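Glove sorting

Glove sorting is the household and workshop task of putting gloves back into pairs, checking them and placing them in a box or drawer. It is commonly done at the end of the cold season, in many homes in March, and again when gloves come back from the wash.
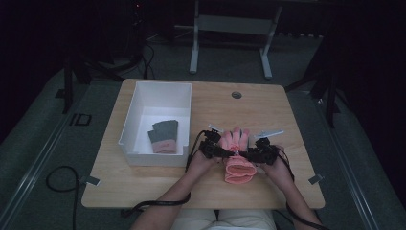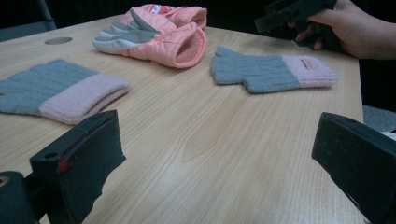
Gloves on a wooden table. First picture: a folded knit glove in a white box, and a pink one held in both hands. Second picture: a pink padded ski glove with two knit gloves that have pink cuffs.

Method

The gloves are first spread on a flat table, so that left and right can be compared. Knit gloves are matched by yarn, cuff and label. Fingerless gloves are more difficult, as many models have the same shape for both hands - in this case only the wear of the palm shows the difference. Before storing, the ribbed cuff is pulled straight or folded over once. Padded gloves keep their form better if they lie flat and are not pressed.

Storage

An open box with straight walls is usual for small collections. In Eltutbridge, the Horrocks knitting works packed its gloves in trays of 27 pairs, and single gloves were kept apart for 2 months before they were unraveled for yarn. The Clidia box, a later household type, is 270 mm long and 70 mm high, and takes about six knit pairs in one layer.

Terms

A glove without its partner is called an "odd" or a "single". In the Jistier catalog the word "mate" is used for either glove of a complete pair.

See also: Mitten, Sock sorting, Ribbing (knitting)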